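Lanero Basket Set – data card

Lanero is a set of demonstrations for teaching a two-handed robot to handle fruit around a gift basket. We started it at Kondix because our older sets were all blocks and cups on bare tables, and we wanted something messier. Ribbon, wicker, round fruit – it's a lovely hard little problem!

Head and wrist views:
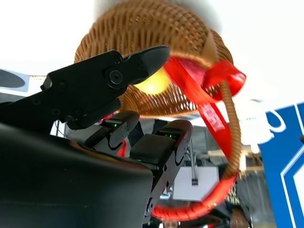
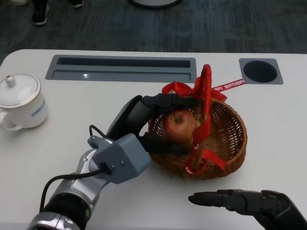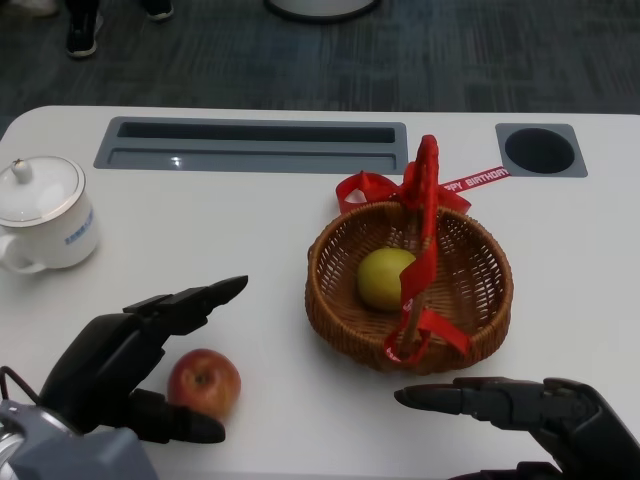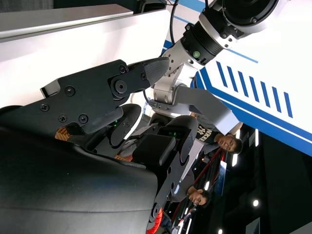 What you get
The June release has 300 episodes, split into 1812 labeled segments. Every episode comes with head video, wrist video, joint positions and a short written instruction such as "take the apple out of the basket." Everything is stored in the Gultska layout, one folder per episode.

Labels
Segments use 4 tags: reach, grasp, move, release. Failed grasps stay in and are marked with retry = 1. Please train on them too – our best policy so far learned a lot from them.

Splits
Train, val and test are split by episode, never by segment. The Ahn loader reads all three and lines up the camera streams for you.

Known issues
Wrist views can blow out against bright backgrounds. The ribbon moves between takes and we don't track it. In three episodes the wrist stream starts late, and the loader pads the gap with blank images. People may show up in the background, so check your own rules before you repost any video.

Next up: more kinds of fruit and a second basket with a stiffer handle. If you train something on Lanero, open an issue and show us. We'd love to see it!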